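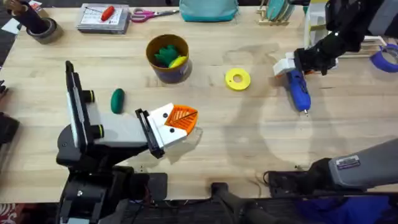
A day of rest is one of the oldest religious practices still kept in ordinary homes, and one of the hardest to define. Most religious communities that observe such a day agree that work should stop. They differ over what work is. Ploughing a field or opening a shop is easily placed, but a great deal of what people do with their hands falls between labour and leisure. An orange leaf shape with raised veins and a blue glue gun pointed down at a wooden table would suggest a hobby to some readers and a task to others. In a strictly observant Jewish household the use of such a tool on the Sabbath would be ruled out, whether or not anybody was paid for the result. In many Christian households the same activity would pass without remark, and in some it would be thought a good use of a quiet afternoon. This chapter examines how these differences arose and how they are lived with today.

Chapter 3
Keeping a Day of Rest

By the end of this chapter you should be able to:

explain the two reasons given for the Sabbath in the Hebrew Bible
describe how Jewish law came to define work
outline how Christian practice moved to the first day of the week, and why some churches did not follow
compare these practices with the weekly congregational prayer of Islam
discuss the difficulties of keeping a day of rest in a mixed society

Key terms: Sabbath, Shabbat, melakhah, Lord's Day, Sabbatarian, Jumu'ah

3.1 Two commandments and two reasons

The command to keep the Sabbath appears in both versions of the Ten Commandments. The wording is close, but the reasons given differ. In Exodus 20 the people are told to rest on the seventh day because God made heaven and earth in six days and rested on the seventh. The day looks back to creation, and the person who keeps it follows a pattern set by God. In Deuteronomy 5 the people are told to remember that they were slaves in Egypt and were brought out from there. Here the day looks back to a rescue.

The second reason has practical results. A slave cannot choose when to stop. A people who have been freed are told to stop every week, and to allow others to stop as well. Both versions name sons and daughters, servants, animals and the foreigner living in the town. The rest commanded is therefore shared by the whole household, and the head of the household is responsible for seeing that it reaches everyone under his roof.

Neither passage says in any detail what counts as work. Other verses give a few cases: the lighting of fires in the home is forbidden in Exodus 35, and the gathering of sticks is treated as a serious offence in Numbers 15. Later readers had to decide how far these cases reached.

3.2 How the rabbis defined work

The Hebrew word used for the work forbidden on the Sabbath is melakhah. It does not mean effort. Moving a heavy chair from one side of a room to the other may be tiring, but it is not in itself melakhah. Writing a few letters takes hardly any strength at all, and it is forbidden.

The Mishnah, a collection of Jewish law completed early in the third century, lists thirty-nine kinds of melakhah. They include sowing, baking, weaving, writing, building and kindling a fire. The rabbis connected the list with the work needed to make the Tabernacle, the tent of worship described in Exodus, because the instructions for the Tabernacle stand close to the command to rest. On this understanding, even the building of a holy place had to wait while the Sabbath lasted.

The list has been applied to new inventions as each has appeared. Electricity is the best-known case. Orthodox authorities generally agree that electrical appliances should not be switched on or off on Shabbat, although they have given different legal grounds for saying so. Many families use timers set beforehand. Reform and other progressive communities usually leave more to the conscience of the individual, and may place greater weight on whether an activity adds to the peace of the day.

It would be a mistake to picture Shabbat only as a list of things avoided. It begins before sunset with the lighting of candles, and the meals, songs and prayers that follow are described by those who keep it as a delight — the word used in Isaiah 58. The saving of human life overrides the Sabbath laws, and a doctor called to an emergency is required to go.

3.3 The first day of the week

The earliest followers of Jesus were Jews and kept the Sabbath. The Gospels record several disputes about how it should be kept, and in Mark 2 Jesus says that the Sabbath was made for people, and people were not made for the Sabbath. Scholars differ on whether this should be read as setting the law aside or as taking part in a discussion that other Jewish teachers of the time would have recognised.

Christians also began to meet on the first day of the week, the day on which, according to the Gospels, the tomb was found empty. By the middle of the second century this was the regular day of worship in Rome, as Justin Martyr records. It was not at first a day off. In the year 321 the Emperor Constantine ordered that courts and town workshops should close on it, while farmers were permitted to go on with their work. From that time worship and rest were joined in public law.

After the Reformation some Protestants, especially in England and Scotland, came to apply the language of the fourth commandment directly to the Lord's Day. They are often called Sabbatarians. Games, travel and trade were discouraged or forbidden. Other Protestants held that the day was a useful custom of the Church and should be kept without strictness. A smaller number of Christians, among them the Seventh-day Adventists, returned to the seventh day, and keep it from sunset to sunset.

3.4 A comparison: Jumu'ah

Muslims gather once a week for Jumu'ah, the congregational prayer held at midday. The Qur'an (62:9–10) tells believers to leave their trading when the call is made, and to go out again and seek God's bounty when the prayer is over. The pause is binding, but it is short, and the day as a whole is not a Sabbath. Some countries with a Muslim majority have made it part of the weekend; others have kept a different pattern.

The comparison is useful because it separates two things that many readers in Britain assume belong together. A community may have a weekly day of worship without a weekly day of rest.

3.5 Case study: Asholm

Asholm is a market town with two neighbouring villages, Mulitz and Jukamik. Its churches, its synagogue and its Muslim prayer hall share a council of faiths. In February the council asked households how they spent their chosen day of worship or rest. The questionnaire was sent to 2,030 households and 229 replied. The report, prepared by the Onyshchenko Centre and dated 28 February 2021, warned that so small a return could not be taken to speak for the town.

The written comments were more helpful than the totals. Several parents said that school sport made it difficult to keep any day free. A baker in Mulitz wrote that he closed on the seventh day and lost trade by it, and had long ago stopped explaining this to customers. A nurse in Jukamik asked whether a day of rest that fell on a different date each week could still be called one.

Marta Polishchuk, a minister who sat on the council, took up the nurse's question in a note attached to the report. She wrote that her own church had always depended on people who worked on its day of rest, including the organist, the drivers and herself. "We should be slow," she added, "to tell others that their rest is the wrong shape." Other members of the council did not agree, and held that the value of the day lay in its being kept by everybody together.

Questions for discussion

Read Exodus 20:8–11 and Deuteronomy 5:12–15 side by side. What difference might it make to a family to have one reason in mind and not the other?

Why might a religious law define work by the kind of activity, leaving aside how tiring it is?

Consider the nurse's question in section 3.5. How might an Orthodox Jew, a Seventh-day Adventist and an Anglican each reply?

Should the law of a country protect a common day of rest? Give arguments on both sides, with reference to at least one community that would not benefit.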